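# The Long Life of a Dish Towel

Linen used to be handed down. In the river town of Brelisby, a flax mill once employed 170 people, and most of what it wove ended up in kitchens.

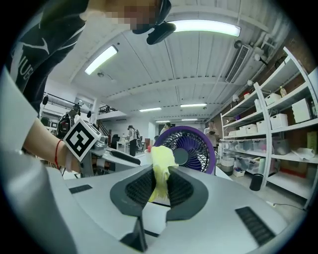
The mill closed when cotton got cheap, and the looms went for scrap. Two of them survived in a barn outside town, where Selina Rainer found them under a tarp. She had trained as a weaver and was looking for floor space. The farmer sold her both looms and rented her the barn.

Her company, Sturell, now makes kitchen towels and little else. Last year it sold 678 of them, most by mail. A towel takes up to a day from warp to hem, and Rainer prices it at what she calls "a decent dinner."

Flax is a stubborn fiber. The stalks are pulled up whole, left in the field until the outer layer rots, then broken and combed. Rainer buys hers already spun. She tried processing her own crop one April and gave it up by summer.

"I got one bad ball of string," she says. "I still have it."

New linen is stiff and doesn't dry dishes well. It improves with washing, and Rainer thinks a towel needs 20 trips through the machine before it is any good. She washes the samples in her shop so customers can feel the difference. Fabric softener coats the fibers and should be left out. A hot iron is fine while the cloth is damp, but Rainer doesn't iron hers.

Gerardo Lumanlan runs the kitchen at Kereama, a small restaurant two streets from the old mill. He switched from cotton after a supplier kept changing the weave. His cooks use linen for glasses and cotton for everything else, and the linen gets washed separately on Monday, when the dining room is closed.

"Cotton leaves fuzz on a wine glass," Lumanlan says. "You see it when the lights are on."

The towels do wear out. The first holes usually show up near the hanging loop, and Rainer will patch those for the cost of postage. Past that point, she tells people to cut the cloth up for rags. Her own are in a bucket by the barn door, gray from machine oil, and she uses them to wipe down the looms on Friday afternoons.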